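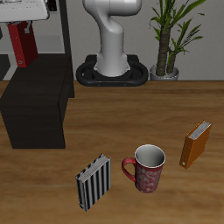
Toilet in our upstairs bath refills itself every so often with no one near it, and I'm losing my mind a little. It's a Grelatier two-piece, came with the house. Runs for maybe ten seconds, stops, then quiet for a good while, then again. Worse at night, or I just notice it more at night. I did look for the manual, it's in the striped binder, the black and white one next to the red mug, and all it says is "consult a qualified installer." Very helpful. So what am I looking at here, flapper or fill valve? Or the whole toilet?

What I've done so far:

- new flapper from Phromma, the universal red kind, 2 inch
- cleaned the seat with a rag
- shortened the chain, then made it longer again
- bent the float arm down - no change that I could tell

Water bill went up 55 dollars from the one before. Nothing else in the house is leaking that I can find. We're in Greltlow on city water if that matters, pretty hard, everything gets crusty. Shutoff valve behind the toilet is the old multi-turn type and it doesn't close all the way, which is part of why I don't want to take the tank off unless I really have to. Husband says leave it till spring. I don't want to leave it till spring.

Posted 15 November 2022

---

## 3 answers

### Answer 1 (marked helpful)

It's losing water out of the tank slowly, the level drops, the float drops, valve opens and tops it up. So the fill valve is probably doing its job and the water is getting out somewhere else. Places it can go: past the flapper, down the overflow tube, or out a crack or bad gasket onto the floor. You'd have seen the last one by now I think.

Do the dye thing before you buy anything else. Food coloring in the tank, a good squirt, don't flush, leave it half an hour. Color in the bowl = it's going past the flapper or the seat. No color, look at the overflow tube instead. If the water is sitting right at the top of the tube it's spilling in there, and you'd want the level an inch or so below.

If you get color then try this to see how far it drops. Shut the water off as far as it goes, mark the water line with a pencil, come back later. If it drops and then stops dead at a certain height the leak is at that height. Overflow tube crack is common on the older ones. If it goes on down to the flapper and stops there, flapper or seat. Your shutoff not closing will mess with this one. You can tie the float arm up to a wooden spoon laid across the tank and that holds the fill valve shut, works fine. Make sure it's up all the way.

Now the part I'd bet on. You said hard water and you said you wiped the seat with a rag. A rag won't do it. The scale on the seat is thin and you feel it more than see it. Flush, hold the float up so it doesn't refill, sponge out what's left, and run your fingertip around the rim where the flapper lands. Should be smooth like a plate. If it's gritty or there's a little notch, that's your leak and no flapper in the world is going to fix it. Scrub with a green pad and white vinegar, rinse, feel again. Took me 3 rounds on ours.

Other thing, the universal flappers are so-so. Some of the Grelatier tanks have a seat that's tilted back a bit and the universal ones land crooked. Look at it from the side when it drops. If the hinge ears are loose on the pegs it'll wander. There's a number stamped inside the tank on the back wall, take that number to the counter and ask for the matching one. It was 12 dollars last I bought one.

Don't replace the toliet over this.

> **Comment from the asker:** ok did the dye, blue in the bowl in ten minutes. So flapper or seat. Going to do the fingertip thing tomorrow.
>
> **Reply:** yep. and leave the chain with a little slack, half an inch. Too long and it gets caught under the flapper, that'll leak too

### Answer 2

Fill valve. It's always the fill valve. Put a Flotik in mine in October and no problems since. Just swap it, they're cheap.

> **Comment:** the valve only comes on because the level dropped, she'd have the same leak with a new valve

> **Comment:** well mine stopped

### Answer 3 - Wing-sze Kuo

Agree with the first answer on the seat. Adding on the shutoff since it's the thing that scared you off.

Old multi-turn stops that don't close, half the time it's just the washer in there gone hard. Also when you turn it after years of sitting it can start to weep at the stem. If it weeps, snug the packing nut (the one right behind the handle) an eighth of a turn. Not more. Hold the valve body with a second wrench so you aren't twisting the pipe in the wall.

For the flapper you don't need it closed anyway. For anything where the tank comes off, or if you change the valve itself, shut the main to the house and open a faucet downstairs to drain it. Find your main and try it before you start, not after - on some houses that one doesn't close either and then you're calling the city.

If you do end up replacing the stop get a quarter turn one. Check what kind of pipe you've got first, copper with a compression nut is an easy job, soldered or threaded galvanized I'd pay somebody.

And the seat, if it has a real notch in it and not just scale, they sell a repair kit, a new ring that glues down over the old seat with its own flapper attached. Has to be bone dry for the glue to take. I used a hair dryer and then left it overnight, tank empty. Still holding some 3 years on. Not pretty in there but the lid's on, so.

Skip the blue drop-in tank tablets from now on if you use them, they eat the rubber.

> **Comment from the asker:** we do use them. taking it out now
>
> **Comment from the asker:** update, seat was rough on the back side, you couldn't see it at all. Vinegar and the green pad, plus the right flapper off the number. Redid the dye and the bowl's clear after an hour. Will see what it does tonight. The shutoff is dripping a bit now though, trying the packing nut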